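**Pot lid** (also *saucepan lid*, *cover*) - the loose top of a cooking pot. Keeps heat and steam in, keeps splashes off the hob. Sold with the pot or on its own. This article covers lids for household pots; for preserving jars see *Jar closures*.

## Materials

Metal, glass, or a mix. Metal lids are light and don't mind being dropped. Glass lids let the cook look in without lifting, so less steam gets lost. Most glass ones have a metal rim round the edge, which protects the glass from chips. Cast iron lids are heavy and sit tight, mostly used for slow stews. Wooden lids turn up in some kitchens, usually a bit smaller than the pot so they drop inside and rest on the food.

## Knob and handle

The knob sits in the middle and is normally held by one screw from underneath. Works loose with washing. Plastic knobs stay cooler on the hob but have an oven limit, metal ones go in any oven and need a cloth. Spare knobs are cheap and fit most lids with a single hole.

Strap handles are the other common sort. Easier with wet hands, harder to stack.

## Steam vents

A small hole in the lid, often with a metal ring in it. Lets steam out so the pot doesnt boil over. Lids with no vent are tilted instead, or propped with a wooden spoon.

## Sizes

Measured across the pot's inner rim, not the lid's outer edge - a frequent cause of wrong orders. The Rornero catalogue listed 164 lids at one point, many of them the same lid with a different knob. Prieto sold a stepped "one for all" lid to fit three pan sizes. Fadi Jaber, in his book on kitchen storage, calls it the only lid he ever gave away.

## Use and care

- Lift the far side first, so steam goes away from the face.
- Put down upside down, or on a folded tea towel.
- Never run a hot glass lid under cold water.
- Grease collects under the rim. Old toothbrush.
- Store on a rack, on edge, or upside down on its own pot.

## Collections

Suha Moussa and Karim Semaan catalogued 752 lids without pots for the Etance household museum, mostly enamel. The list is arranged by diameter, then by colour, and has no index. A second part, on glass, was planned for September but hasnt appeared.

## See also

Stockpot; Trivet; Tea towel; Splatter guard

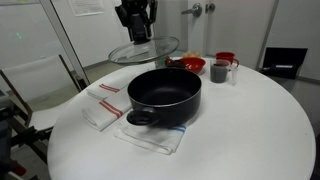 **Can a glass lid go in the oven?**

Most toughened glass lids can, up to the limit given by the maker. The knob is usually the weak point, so check that first.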